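Teaching by hand vs. remote control for floppy things – what are you all using?
Forum: Arms & Grippers > Demonstration and Teaching

gravelpit_joe
Posted March 8, 2022

Okay, so I've been putting off this post for a week because I figured the answer was in some old thread, but I can't find it.

I'm working on a stem-handling task. The arm picks up an artificial plant, holds it by the stem, and moves it to a new spot without dragging the leaves all over the place. The arm has a camera at the wrist and two plain fingers. I started out teaching it by grabbing the arm and walking it through the motion (my wife says it looks like I'm slow dancing with it), and then I switched to a leader arm on the desk. I have 200 demos now, 19 of them by hand and the rest remote, and I can't decide if I should throw the hand ones out or go do more of them.

The remote ones look nicer on playback. But I swear the hand ones have better grasps!

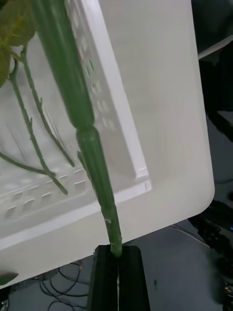
My real trouble is the last bit of the approach, when the fingers close. With my hand on the arm I can feel the stem push back and I ease off. With the leader arm I get nothing, so I stare at the wrist view and guess. A thick stem held down at its narrow lower end is a grasp I like fine. The swollen joint farther up is where I get nervous, plus there's a short spur just below it on the left, and if I come in higher I'm never sure which part I'm going to pinch. Then there are the thin stems off to the side, the same green as the main one, against a white tray. Great contrast with the tray, zero contrast with each other. So do I aim low every single time, or do I mix it up and let the thing learn that stems have lumps?

Controller is a Zistine, leader arm is home built, in case that matters.

Silvia Polák
Mix it up. If every demo grabs the bottom end, you'll get a policy that hunts for the bottom end, and the day a leaf is lying over it you'll be sad. I had this with cable ends on a Temex arm. It was lovely until I turned the connector around.

On hand vs. remote, I'd drop the 19. When you guide the arm by hand, your own hand and sleeve can end up in the wrist camera. Did you check? Mine were full of thumb.

gravelpit_joe
Checked a few. Some thumb, yes. There's a sleeve in one of them too.

torque_and_talk
Gonna disagree with Silvia on dropping them. You can record the joint path while guiding by hand, then step back and let the arm replay it while you record video. No thumb. Takes twice as long but you keep the good grasps. I did a whole set that way last September and it trained fine.

Silvia Polák
Replay works if the plant goes back exactly where it was. A plastic plant with bendy stems? You pick it up, put it down, and now everything has shifted an inch. Then the path closes on air, or on the wrong stem, and you've recorded that as a good demo.

torque_and_talk
Tape the base down.

Silvia Polák
He has to pick it up!

torque_and_talk
Ha, okay, fair point. You could do the replay for the approach and the close only and leave the lift to the leader arm. I know, I know, it's getting silly.

Otakar Kubíček
I teach with a leader arm all day and I'll say what helped me – slow down before contact and stop completely for a moment. I used to close the fingers while the arm was still moving, which felt natural to me, and the arm learned to close early. Now I get there, pause, close, pause, lift. It's boring to do 400 times but the grasps got a lot better. Keep the pause short though. If you sit there thinking, the arm learns to sit there too.

Also, Joe, do you look only at the wrist view when you drive? For thin stuff I look at the real plant and glance at the screen just before closing.

gravelpit_joe
Only the wrist view. I read somewhere that you should only see what the robot sees, so I've been strict about it.

Otakar Kubíček
I know that advice and I half agree with it. If you use information the camera can't have, the robot can't copy you. But you have a second camera, no?

gravelpit_joe
Not yet. It's been in a box on the shelf since I bought it, and I keep telling myself I'll build the bracket.

mildly_calibrated
Build the bracket. With only a wrist camera you lose the leaves as soon as you get close to a stem, so how's it supposed to know where they're headed during the move?

For the feel problem, I put a little buzzer on my leader handle that goes off when the gripper motor current climbs. Cheap, ugly, and I love it. A friend runs the Polleck version with proper force feedback and he likes it, but I tried his and it fought me the whole time. Could be I had it set up wrong.

torque_and_talk
+1 on the buzzer. Soft plastic won't load the motor much, so set the threshold low or you'll have flattened the stem by the time it buzzes.

gravelpit_joe
Ooh, a buzzer I can do tonight. Here's my plan then, yell if it's dumb. Keep the hand demos in a separate folder, don't train on them for now. Record a new batch with the leader arm, with the pause like Otakar says, and spread out where I grab – low end, middle section, and a few right by the joint on purpose. Train one with the old set and one with the new and see.

Silvia Polák
Not dumb. I'd skip grabbing right on the joint until the rest works, but you'll do it anyway.

gravelpit_joe
I will absolutely do it anyway.

Otakar Kubíček
Move the tray between demos too, and turn it a bit. I left mine square to the base for a whole set and had to start over.

gravelpit_joe
Will do. I'll post both runs when they're finished. The bracket too, if it ever exists.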